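[Handheld-list] Re: pads, empty grasps, and what counts as a demo
From: Eilif Haugen
To: handheld-list
Date: 10 June 2020

Guðlaug Þrastardóttir wrote:
> Two questions before I let anybody at Brisgate start recording.
>
> First, pads. Your notes say to replace them "when worn," which
> could mean anything. Ours look a bit chewed at the corners but
> they still pick things up. Do you swap them in the middle of a
> batch, or finish the batch and then swap?
>
> Second, what are you doing with the episodes where the person
> closes the fingers and comes up with nothing? Thygesen says
> throw them out. The notes say keep them. The notes also say,
> two pages later, throw them out.
>
> I would like to do this once.
>
> Guðlaug

Guðlaug,

I would like to do this once too. I have been saying so since April.

Taking the second one first, because it's my fault. The notes contradict themselves because I wrote page three before the Burnbridge batch and page five after it, and then never read them in order. Page five is wrong. Keep the empty grasps, but label them. When the fingers close on air, the person should open up, back off and try again in the same episode, without stopping the recording. That retry is the part we want. The first policy we trained had only ever seen people succeed, so when it missed a cup it carried the missed cup very carefully across the table and set it down on the saucer. Lovely motion. It would have fooled me if I'd been looking at the wrist angle and not at the cup, which was still where we'd left it.

What you should throw out is anything where the person gives up, talks to somebody, or puts the tool down with the recording still running. We had 339 episodes from Burnbridge and kept 292. Most of the ones we dropped were people being people. One was a very complete recording of a sandwich, from the point of view of a gripper lying next to it.

Thygesen's argument, as I understand it, is that the failures teach the model to fail. He may be right about a big pile of them. If you want to hedge, give them their own label and we can train with and without. That costs you one keystroke per episode and it costs me an afternoon, so please feel free.

Now pads. I've put the current state of ours on the project page, and I'm pasting the section in whole for the people here who can't log in. (If you should be able to log in and can't, write to me off list. If you've forgotten which password, so have I.)

---- pasted from the wiki, "Fingers and pads" ----

Both fingers carry a pad on the inner face. The pad does most of the gripping and takes most of the abuse, and it sits where the camera sees it in every single episode. Whatever the pads look like, the model will learn that this is what hands look like.

Check them at the start of a session with the fingers open over a clear bit of table. Look at the top corners first. An edge that has gone ragged is fine. A corner that has begun to come away from the block, as on the left finger, is something to write down and keep an eye on.

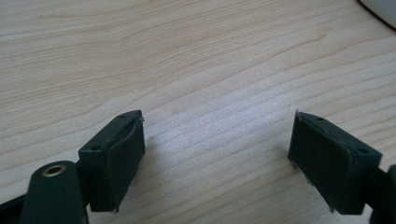

Page last changed 10 June 2020 by ehaugen (minor edit: pads)

Write the pad state in the session sheet in plain words: "left top corner lifting, right frayed" is plenty. Please don't invent a five-point scale. We had one, and everybody gave everything a three.

Do not trim loose bits in the middle of a batch. Do not press a lifted corner back down with a thumb between episodes and hope. If it needs gluing, stop, glue it, and start a new batch number.

Also look at the table. Bare wood with a strong grain is good, and so is a patch of glare, provided the next session has its glare somewhere else. If every episode starts with the same bright spot between the fingers, somebody will end up training a very expensive glare detector. Turn the table, move the lamp, or come back after lunch.

Things left near the edge of the view can stay if they're supposed to be part of the clutter. If they're just things, move them.

---- end of paste ----

So, to answer what you asked: finish the batch, then swap, unless a pad is slipping or hanging off. "Chewed at the corners but still picks things up" describes every pad we own. Swap both fingers together, even when only one has earned it. At Nerkcombe they swapped one and left the other, and for the rest of that batch small objects came up with a twist. The people recording got used to it within minutes and corrected with their wrists — so the wrist correction went into the data, and then into the policy, and then onto a robot with two nice new pads that didn't need it. It picked up pens like it was trying to open a jar.

I know that argues for swapping early. Against that, fresh pads grab differently for the first while, and people squeeze less. If you do put on new ones, have somebody spend a few minutes picking up junk with the recorder off before you start. I don't have a number for "a few minutes." When they stop remarking on how grippy it is, begin.

Two smaller things while I have your attention.

Ask people to start each episode with the fingers fully open and nothing between them, and to hold still for a breath before moving. The trimming script looks for that pause. If it doesn't find one it picks a spot of its own choosing, and its taste is poor.

And please vary who does the recording. I did far too much of the early set by myself, and the policy approaches everything from the left, slightly too fast, then hesitates. My wife watched it for a few seconds and asked if I'd been teaching it to unload the dishwasher.

I'll fix page five tonight. If Thygesen wants to fix page three instead, he has edit rights and I'm told there's a revert button.

Send me your first short batch before you do a long one and I'll run it through the checks.

Eilif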